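Newsroom > Press Releases > Software

Search news releases Enter keyword

Demetti Releases Parari 2, Contact Planning Software for Robotic Computer Disassembly

ESTTHORPE, Wed 21 May – Demetti, a developer of control and planning software for industrial robot arms, today announced the general release of Parari 2, the second version of its software for taking apart and refitting desktop computers and small servers. The release adds a new contact planner, a revised perception module and a set of tools that allow technicians to correct a work plan without writing code.

Parari 2 is intended for refurbishing and parts recovery centers, where machines of many makes and ages arrive in mixed lots. Conventional programming requires a separate routine for each model. Parari instead builds a plan for each machine from a library of part types, such as memory modules, drives, processors and expansion cards, together with the steps that normally apply to each type.

"Our customers do not choose what comes through the door," said Roxana Muñoz, chief executive of Demetti. "They need software that can look at an unfamiliar case, find the parts it knows how to handle and leave the rest for a technician. Parari 2 does this with far less preparation than our first version required."

The new contact planner governs the last part of each movement, when the gripper or the part it holds is close to a socket or slot. It limits speed and force according to the type of part, and it stops and backs away if the readings from the arm do not match what the plan expects. Memory modules were chosen as the first part type for the planner. They are thin, they must be held squarely, and the slots that receive them are often crowded by wiring and neighboring hardware.

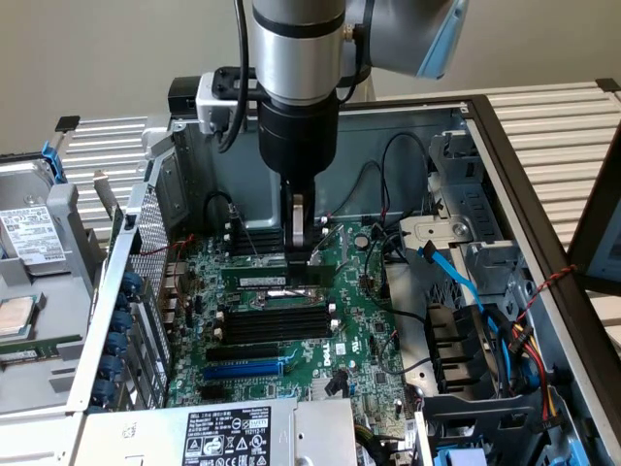 A robot arm holds a memory module over a slot on the motherboard of an open Dell desktop computer.

The perception module has been rebuilt to work in stages. It first locates the board and the main structures of the case, then searches smaller areas for slots, latches and connectors. Each finding carries a confidence score. When a score falls below the level set by the site, the planner asks for a second view or passes the decision to an operator. Loose cables are treated as obstacles that may move, and the software checks their position again before every approach.

Before release, the software was tested at the Estthorpe laboratory on 200 desktop computers representing 18 case layouts. Over the course of the program the planner carried out 2315 separate handling steps, all of them logged with the matching camera and force data. The logs have been used to set the default limits supplied with Parari 2, and customers may tighten these limits for their own equipment.

"Most of our work went into the cases where the plan is nearly right," said Jhosep Mamani, who leads the planning group. "A slot may be a little higher than the model predicts, or a wire may lie across the path. The planner has to notice the difference early, and it has to tell the operator clearly what it has found."

Operators will see the change chiefly in the new plan editor, which shows the proposed steps in order and marks those that need approval. Steps can be moved, skipped or repeated, and the editor will refuse a sequence that places one part in the way of another. Corrections can be saved and applied to later machines with the same layout.

Montoya, a refurbisher of office equipment, has used a preview version of the software since last fall. "Our technicians learned the editor quickly, and they now write their own corrections," said Glenys Doolan, operations director at Montoya. "We plan to extend it to a second line once the processor routines are complete."

Parari 2 is available now to existing customers under their current agreements. New licenses may be ordered from June. Each license covers one robot arm and includes the planner, the perception module, the plan editor and one year of updates. Sites upgrading from the first version will need to repeat camera calibration. Saved part libraries can be carried over unchanged.

About Demetti

Demetti develops control, perception and planning software for robot arms used in repair, refurbishing and parts recovery. The company is based in Estthorpe and employs some 100 people.

Media contact: Rozália Magyar, Corporate Communications, Demetti
Technical inquiries: Leonardo Rinaldi, Product Management, Demetti

18 shares
0 comments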